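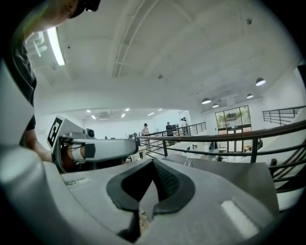 Barside Lift 2 review: a standing desk that mostly stands

I have never been sold on standing desks. The claims made for them keep growing, the prices grow right along with them, and most of the people I know who bought one leave it at chair height by the second month. So when the Barside Lift 2 went up in the back office, I expected to be writing about a pricey table.

Barside says assembly takes 50 minutes. Mine took most of an afternoon. The bolts come in one bag with no labels, and two of the sizes look the same until you try to drive them. The manual shows the crossbar going on before the legs, which leaves no room for the hex key. Do the legs first.

Once it's up, the motor is quiet enough. It starts with a small jerk that will slop a full coffee, and it pauses for a moment before reversing. Four memory buttons would be nice. You get a single up and down switch, and you have to hold it the whole way. At $700 I don't think that's good enough, especially when the Drasby frame a friend lent me last winter had presets and cost less.

Wobble is the big question with any of these. Sitting down, there is none that I can feel. At my standing height (I'm tall) the monitor shivers when I type hard. The product page says "rock solid at every height." It isn't, though I got used to it faster than I thought I would.

The top is good, I'll give them that. The front edge is rounded and doesn't dig into your wrists, and a hot mug left no ring after some weeks of me not using a coaster. The cable tray is another story. It's shallow, it hangs on clips, and one power brick was enough to make it sag. I took it off and used zip ties.

Do I stand more? A little, mainly on calls after lunch. My back feels the same as it did in August.

If you can find it on sale, it's a decent desk with a lazy switch. At full price I'd look at the Drasby, or keep the table you have and take a walk.

Rating: 3 out of 5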